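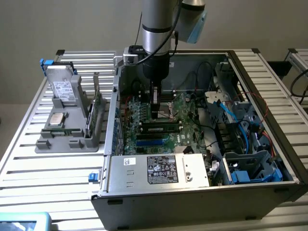

文 / 黎砚秋

我又来招人啦！上一轮的朋友应该还记得我，就是那个每隔一会儿就探头问“刚才那一下你是怎么想的”的烦人精。Plamow 项目第二轮要开始了，还是拆台式机、装台式机，还是你来教、机械臂来学，这次我们想请16位参与者到 Volurdale 的实验室来，每人来三个半天。不会编程没关系，没碰过机器人更没关系（后面会说，我私心还挺想多招几位没碰过的）。

着急的朋友可以直接跳到后面看时间和报名办法，不着急的就听我唠叨一会儿，因为这个研究到底在干什么，我希望大家来之前心里是有数的。

先说我们在研究什么

简单讲，我们想弄明白一件事：人教机械臂干细活儿的时候，怎么教，它学得最好？

拆电脑这个活儿特别适合拿来做这个题目。机箱侧躺在台面上，敞着口，主板、电源、硬盘架全挤在一起，线又多又软，夹爪从上面往下伸，能走的路其实没几条。旁边放一个托架，硬盘有硬盘的位置，CPU 有 CPU 的凹槽，内存可以横着搁也可以竖着插。听起来规规矩矩的对吧？可是真上手你就知道了，内存条两头的卡扣要先松哪边，CPU 夹起来的时候用多大劲，线挡路了是绕过去还是先拨开，每个人的做法都不一样，而且问他为什么，他往往说不上来。

我们感兴趣的正是这些说不上来的部分。

现在常见的做法是找人遥控着机械臂做很多遍，把轨迹录下来，丢给模型去学。这个办法我们也用，效果也不差，但有个让我很头疼的地方：录下来的东西里，做得顺的片段和犹豫的片段混在一起，模型照单全收。你停在 CPU 上方看了两眼，它就学会了停在那儿，停得还挺认真。后来我们就想，能不能把“犹豫”单独拿出来当一种信息用？人在哪儿停下来，说明那个地方需要多看一眼，或者需要换个角度，这对机器来说应该是有用的提示，白白当噪声滤掉太可惜了。

所以 Plamow 的核心其实就是一套标注加训练的办法，我们组里管它叫“停顿标注”。你操作的时候，脚边有一个踏板，觉得自己在琢磨、在犹豫、在重新对位的时候就踩着，想明白了就松开。就这么朴素！训练的时候，踩着踏板的那些片段会走另一条路，模型从里面学的是“该看哪儿”，手上的动作主要从松开踏板的片段里学。

第一轮的结果，好的坏的都跟你们讲

第一轮来了17位参与者，有修电脑的师傅，有学护理的学生，有刚退休的钟表爱好者，还有一位自称“连灯泡都是别人换”的会计。大家一共给我们留下了107段能用的完整示范。说“能用的”，是因为确实还有一批不能用，原因五花八门，最丢人的一个是我自己忘了按开始录制，让人家白做了一遍。对不起！那位朋友如果看到这里，请收下我再一次的道歉。

有意思的发现有几个，我挑着说。

头一个是踏板的用法差别大得惊人。有的人几乎从头踩到尾，有的人全程不踩，结束后问他，他说“我没犹豫啊”，可是回放里他在内存插槽上面来来回回晃了好久。我们一开始很慌，以为方法要泡汤了。后来发现只要在正式录之前，让参与者先看一段自己操作的回放，自己指出哪里在琢磨，再去踩踏板就准多了。这一步后来成了固定流程，这次也会保留，所以来的朋友请做好看自己录像的心理准备（只拍手和台面，放心）。

再一个，用了停顿标注的模型，在取内存这一步上明显比不用的要稳，夹爪下去之前的对位更干脆，碰到旁边插槽的情况少了。取硬盘也有进步，不过幅度没那么大，硬盘个头大，本来就好抓。可是一到 CPU，结果就有点尴尬：两种模型差不多，都谈不上好。我们翻来覆去看数据，猜测是 CPU 这一步大家停得太久、停的理由又太杂，有人在看缺口方向，有人在怕压坏针脚，有人只是手酸了歇一会儿，踏板把这些全记成了同一种停顿。

还有线的问题。软的线缆每次都在不一样的地方，今天搭在这儿明天搭在那儿，模型看着它就发懵。参与者也发懵，只是人发懵之后会用夹爪侧面轻轻把线推开，这个小动作我们压根没有事先设计过，是大家自己想出来的，而且好几位都想到了。我看回放的时候拍了桌子，太漂亮了！可惜这样的片段太少，模型没学会。

这些结果我们都写进了给 Fehr 的中期报告里（Fehr 是出钱支持这个项目的基金），包括不太好看的那部分。我自己的看法是，方法的大方向没有错，但踏板这一个开关装不下那么多种犹豫。第二轮就冲着这个来。

这一轮会有什么不一样

踏板还在，旁边多了一样东西：你可以说话。踩下踏板的时候，随口讲一句你在想什么就行，“看不清缺口”“怕夹歪”“线挡着了”“我歇会儿”，都可以，方言也可以，只要你自己觉得顺口。我们会把这些话转成文字，归成几个大类，再看看分开训练之后，CPU 那一步能不能好起来。

说实在的，我心里也没底。也许说话会让人分心，手上反而乱了；也许大家说的和真正在想的对不上。所以参与者会随机分成两组，一组边说边做，另一组和第一轮一样只踩踏板，两边的任务和时长都相同。抽到哪组由系统决定，求我也没用，我自己也看不到分组表。

另外我们把“拨线”正式放进任务里了。每次开始前，研究助理会按一张随机卡片重新摆一遍线缆，你碰上什么就是什么。

操作的家伙也换了新的。上一轮用的手柄被好几位吐槽说像在开挖掘机，这一轮改用 Prodoretti 手柄，握起来像一支粗一点的笔，夹爪碰到东西的时候手上能感觉到一点阻力。我试了一下午，回到家拿筷子都觉得不对劲，哈哈。这个手柄左右手都能用，左撇子朋友请在报名时告诉我们，座位要提前换方向。

三个半天分别做什么

第一个半天主要是熟悉。先签知情同意书，我会当面念一遍重点，有问题随时打断我。然后学怎么用手柄，从挪小木块开始，挪顺了再去碰机箱。结束前录一小段，接着就是刚才说的看回放。很多人第一次都会觉得自己笨手笨脚，请不要灰心，第一轮里有一位第一天连硬盘都夹不起来，最后一天的示范成了我们拿来做演示的样板。

第二个半天正式录拆卸。从机箱里把内存取出来放到托架上，取硬盘，取 CPU，顺序由你定，想先做哪样就先做哪样。散热器和需要拧螺丝的部分，助理会提前处理好，不用你操心。中间可以随时休息，茶水间的饼干随便吃（吃完请洗手，夹爪不怕油，手柄怕）。

第三个半天录装回去。装比拆难，这个我提前讲清楚，内存插到底那一下要的劲比大家想的大，很多人会不敢按。没关系，按不下去就停，踩踏板，该说话的说话，失败的片段对我们同样有用。录完之后有一个聊天环节，大概41分钟（这是第一轮的平均时长，话多的朋友请自行上浮），我会问你一些关于操作感受的问题，也会放模型学了第一轮数据之后的动作给你看，请你挑毛病。这个环节是我最喜欢的，修电脑的师傅骂起机械臂来真的一针见血。

三个半天之间最好隔开一两天，别挤在一起，手会累，数据也会受影响。

我们想找什么样的人

年满十八岁，双手活动自如，视力矫正后能看清主板上的小零件，能用中文交流，就这些是硬条件。

其余的真的不挑。装过电脑的欢迎，没装过的同样欢迎。我们希望两类人都有，因为第一轮里熟手太多，熟手有个特点，就是停顿特别短，短到踏板都来不及踩，新手的停顿反而信息多。如果你平时做的是另一种细活儿，比如绣花、修表、做模型、给猫剪指甲，请一定来报名，我很想看看你们怎么处理那些挤在一起的线。

有几种情况这次不太合适：手腕或肩膀近期受过伤、还在恢复的；戴着心脏起搏器之类植入设备的（工位旁边有电机和磁性零件，我们不想冒险）；还有参加过第一轮的朋友，真的很舍不得你们，但为了数据可比，这次只能请新面孔，你们可以推荐别人来！推荐的时候麻烦别剧透太多技巧，尤其是拨线那招。

安全和隐私

机械臂的速度调得很慢，操作的时候你坐在工位后面，手不会伸进它的活动范围。你手边有一个急停按钮，助理手边也有一个，谁觉得不对劲都可以拍，拍错了也完全没有关系，恢复起来很快。机箱全程断电，拆下来的电源早就放过电了，不会麻到你。

录像只拍台面、机箱和夹爪。边说边做的那一组会录音，录音转成文字、核对完之后就会删除，论文里只用编号。你中途不想做了，随时可以走，已经录好的部分要不要留给我们由你决定，想全部删掉就写一句话给我，我来删。

数据以后会不会公开？会公开一部分，只包括机械臂的轨迹、台面画面和归好类的停顿标签，不包括声音，也不包括原话。不愿意公开的，在同意书上勾掉那一项，照样可以参加，报酬一分不少。

报酬和杂七杂八

每完成一个半天当场结一次，三次都做完另外有一笔全勤补贴，具体数目写在报名后发给你的说明里。外地过来的朋友可以报市内交通，长途的报不了，经费实在紧。中途退出的，已经完成的半天照付。

实验室在 Volurdale 园区的老楼里，进门右手边那部电梯经常闹脾气，我一般走楼梯。楼里偏凉，建议带件外套。长头发请扎起来，戒指手链之类的到了先摘掉，有小柜子可以锁。停车位有一些，但不好抢，能坐公交就坐公交。

想带朋友一起来等的可以，休息区有沙发。小朋友就请先别带了，夹爪对他们的吸引力太大。

常有人问的几件事

会不会把电脑弄坏？会，弄坏了也不用赔。我们用的都是淘汰下来的旧机器，备件有一箱子，第一轮里坏过的内存条现在在我桌上当书签用。

要不要提前练习？不要！千万别在家拆自己的电脑练手，出了事我赔不起，而且我们需要的就是你本来的样子。

我紧张怎么办？大家都紧张。第一个半天的安排就是给你紧张用的，没有人催你，也不给你打分。我们比的是两种教法，跟谁手巧没有关系。

能不能看到结果？能。论文写出来之前，我会先给所有参与者发一份大白话版的总结，计划在6月发，里面会写清楚哪些猜测对了，哪些猜错了。第一轮的总结也是这么发的，有位参与者回信给我挑出了两个错别字，感谢感谢。

做完能不能在简历上写？可以开一份参与证明，写明参加过机器人示范学习的用户研究。至于有没有用，我不敢打包票。

说话那组要一直说吗？不用，只在踩着踏板的时候说，几个字就够。第一轮试录的时候，有位助理紧张到把自己中午吃了什么都讲了一遍，那种可以省略，当然你非要讲我也听着。

怎么报名

在本页底部的报名表里留下称呼、联系方式、惯用手，还有你平时做不做细致的手工活儿（随便写两句就好，写长了我也会认真看）。方便来的时间段请多勾几个，上午下午都有场次。报名截止到 11/02/2023，名额满了也可以继续填，会排进候补，第一轮就有候补的朋友最后补上来了。

收到报名以后我会先打个短电话，确认一下上面那几条硬条件，顺便回答你的问题。陌生号码不接的朋友请在备注里写一声，我改发消息。选上没选上都会有回复，如果过了一个星期还没有动静，多半是我漏了，请大胆来催。

对了，有两位朋友问能不能夫妻一起报名。可以的，只是要分开排场次，做完三个半天之前请忍住不要交流心得，回家聊点别的吧！

报名表往下拉就是，等你来。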